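Laundry week at robotics club

Our club at Tradley picked laundry as the project for the term. The rules are short: move clothes with the robot, no hands, 11 minutes on the clock. We named our entry Jastance, after a street in Triltthorpe where two of us grew up.

Cloth is hard. A block stays the same shape when you grab it and a shirt doesn't. On Tuesday we worked on picking up one red piece at a time near the basket. Both arms were set up, and I ran the left one. 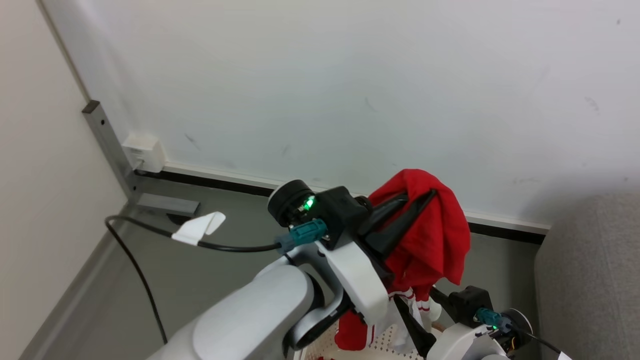 Open fingers

We spent the second half of the session on finger spacing. My notes say to start wide and close late -- if you come in half closed you push the cloth away. I wrote that down 4 times before I did it.

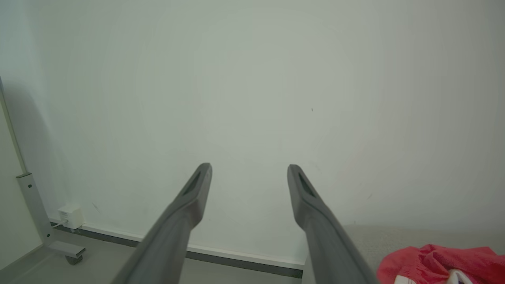 1 min read

The log now has 1,776 tries in it, from everyone in the club. The goal for November is 100 more per person, mostly with socks and towels. After that we start on folding, and I haven't read that chapter of the Cisneros handout yet.

I still need to fix the labels in my part of the log.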